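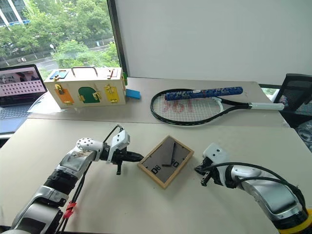

Square clock, wooden frame, flat on the table.

Thursday, April 25, 2024

Boots again. Sorry to anyone who came for the bread posts.

So the Javleys are done. Four winters, resoled once, and last week the left heel came away on the tram steps. Glued it, walked to work, came home with it in my pocket. The cobbler on Rind Street wanted $151 for new soles and heels on both, and I stood there doing sums like a kid at the lolly counter. Said no. Regretted it by the corner.

Tried on 10 pairs Saturday. My feet are wide at the front and narrow at the heel, so most boots either pinch or flap. The Stollas were lovely - soft, dark grey colour, zip on the inside - but they only come in whole sizes and I'm a half. Guy in the shop said wear thick socks. In December?? It's 38 degrees here.

Ended up with the Prakedar 718. Elastic sides, stitched sole, pull tab at the back that is allready fraying a bit. Bit stiff over the instep. Wore them round the house with two pairs of socks, then to the shops, then a proper walk along the creek, 4000 steps. One blister, right little toe. Could be worse.

Leather's thirsty too, took three coats of the neutral cream and I'll do another on the weekend. Dont use the brown stuff on tan boots, I wrecked a pair that way.

Old ones are still by the back door. Might get the soles done after all and keep them for teh garden.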